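Jan 26, 2020

Drying cabinet, third go at the silica question

Konrad is still convinced that the new desiccant from Chidiac holds more water than the old stuff. I am still not. His evidence is one jar that "felt heavier," and the product sheet, which was written by people who sell it. So I weighed things.

Setup same as before: two glass jars, 200 g of beads in each, old in A, Chidiac in B. Both baked overnight in the small oven, cooled with the lids on, then opened on the shelf by the sink. Lids back on only for weighing. Used the Clekier balance. The other one drifts and I don't care what the sticker says.

After 21 hours: A up 17 g, B up 18 g. One gram. Konrad called this a trend. I swapped the jars left to right and ran them again from dry, and A came out ahead by a bit less than a gram. The left-hand spot is nearer the tap, so my money is on the tap.

Color change is no help at all. The old beads go from orange to a muddy green and you can tell when they're done. The new ones go from pale yellow to slightly less pale yellow. Maysoun looked at both and said B was spent, Heike said it was fresh, and they were looking at the same jar at the same time. If we switch, somebody has to weigh the cabinet trays every week, and I know how that goes.

Price: the new beads cost 30 percent more per bag. For that I want more than one gram and a nicer tub.

One thing in its favor – less dust. When I poured out the old beads there was a gray film on the bench paper, and B left next to nothing. It might matter for the lens drawer. It doesn't matter for screws and filament.

Also, the cabinet door seal is flat at the bottom hinge corner. A strip of paper slides straight out with the door shut. I'd bet that leak does more than any choice of bead, and we've been arguing about beads since April. Asked Eustaquio to order a length of seal, the soft kind, no adhesive backing.

To do: rerun with both jars away from the sink, and swap halfway. Put a humidity card in the cabinet before the seal goes on and another after. Konrad to write down what result would change his mind, before we start this time. I'll do the same.

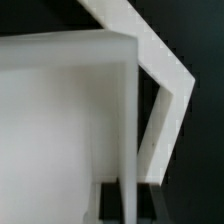 Can the old beads be baked and used again, or do they need replacing?

Bake them again. They took up as much after the second drying as after the first, give or take the tap, and the green went back to orange. I'd throw them out when the color stops coming back.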